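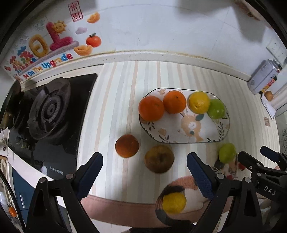 Why does the owner calendar show my cabin as free on nights that are already booked?
The calendar on the public listing page is a cached copy. It is rebuilt every 30 minutes from the booking records, and if a rebuild fails the page keeps serving the last good copy until the next one succeeds. The owner dashboard reads the records directly, so the two can disagree for a while. If they still disagree after two rebuilds, open a ticket and include the listing number.

Dridley Holiday Lets, owner support
Ticket 237
Subject: Double booking accepted on lakeside cabin, imported calendar not blocking
Listing: Sorensen Cabin, Priltley Lake
Opened by: Francine Desjardins (owner)
Assigned to: Rigoberto Pacheco
Opened: 4 February 2025
Priority: High
Status: Closed, fix applied

Original report

I have two confirmed bookings over the same nights in April. One came through your site and one through Omell, where I also advertise the cabin. The Omell booking was made first. I have the Omell calendar link pasted into the Import box on my listing and it has worked since I set it up last season. The listing page shows the nights as free even now. Please tell me which booking stands and stop any others coming in. I have not contacted either guest.

Entry 1, R. Pacheco

Confirmed overlap. Site booking is for three nights, Omell booking is for a full week and covers all three. Instant booking switched off for this listing while we look. Enquiries will still reach you by email. The existing calendar has not been changed.

Please do not remove and re-add the Omell link yet. Doing so clears the import history, which we need.

Entry 2, R. Pacheco

Import history for the listing pulled. Last import with status OK contains the earlier winter stays and nothing for April. Every attempt after it is marked SKIPPED with the reason "feed unchanged". The feed has changed, as the April booking is in it when I open the link by hand.

Cleared the page cache for the listing and forced a rebuild. No difference on the public page, as expected. The cache is copying correct data from an incorrect record.

Entry 3, F. Desjardins

I changed the cabin's title on Omell after New Year, from "Cabin, sleeps six" to "Cabin with dock, sleeps six". I also raised the cleaning fee there. Would either of those matter? The link itself did not change.

Entry 4, R. Pacheco

The cleaning fee is not part of the feed. The title is. Passing to Raquel Macedo in development with the import history attached.

Entry 5, R. Macedo

Reproduced on the test server with a copy of the feed.

Before each import we compare the feed's header with the one stored from the previous run. If the modified stamp in the header is the same or older, the run is skipped to save time. The feed's stamp went backwards when the listing was renamed. Our stored stamp is later than anything the feed has sent after that, so every run has been treated as unchanged.

Two faults on our side:

1. The comparison should look at the content of the feed as well as the stamp.
2. A long series of skipped runs should raise a warning to the owner. At present only FAILED does.

Workaround for this listing: reset the stored stamp to blank and run the import manually. I would like Rigoberto to do this from the admin screen so that it is recorded against the ticket.

Entry 6, R. Pacheco

Stored stamp cleared. Manual import run, status OK. The April week now shows as blocked on the dashboard. Public page matched after the next rebuild. Conflict notice generated for the site booking, held and not sent to the guest.

Entry 7, L. Hulme, bookings

Regarding which booking stands. Under the owner terms the first confirmed booking has priority regardless of where it was made. The Omell guest keeps the week. The site guest is entitled to a full refund, including our service fee, and the fault was ours so there is no cancellation mark against the owner.

Before we cancel, Francine, do you have any other nights in April you would offer at the same rate? I can put both options to the guest in one message.

Entry 8, F. Desjardins

Yes, the three nights directly after the Omell guests leave. I can have the cleaner in by noon on the changeover day, so check-in would be 4 p.m. as usual. Same rate, and they can have the canoe at no charge. The dock may not be back in the water by then, so please mention that.

Entry 9, L. Hulme

Both options sent, with the note on the dock. Guest has chosen the later nights. Booking moved, deposit carried over, new confirmation issued to both parties. Old booking closed as "moved by support".

Entry 10, R. Macedo

Content comparison released to the live server. Checked all listings with an imported calendar for the same symptom. Found 27 with a stored stamp later than the feed's own. All reset and re-imported. No further overlaps found. The owner warning for skipped runs is logged as a separate item and is not in this release.

Entry 11, R. Pacheco

Instant booking switched back on for Sorensen Cabin at the owner's request. Test import run with a dummy blocked night, picked up correctly, dummy night removed.

Help page for imported calendars amended by Archie Cruickshank. It now tells owners to check the "Last import" line on the dashboard after renaming a listing on another site, and to contact support if it reads SKIPPED when a new booking has been made there.

Entry 12, F. Desjardins

Calendar looks right on both sites. Fine to close.

Closed by R. Pacheco. Replies to this ticket will reopen it.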